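Re: [seedless] Gradora: berry drop after storage

On Sun 17 April, Zumora Growers wrote:
> We lost 34 bunches of Gradora to berry drop after
> 13 days in the cold store. Antunes, picked on the
> same day, held. Is it the rootstock?

I doubt the rootstock. Gradora has a short brush and sheds if the store falls below 90 per cent humidity. Check the stems first: brown stems mean water loss. Leave 6 cm of cane on each bunch and don't stack them.
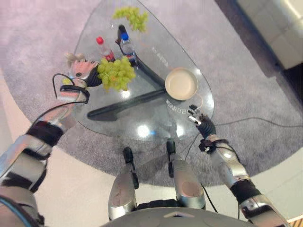

Gondau adds that their green grapes dropped just as badly in December at the correct humidity, and suspects late picking.

Please post your sugar readings.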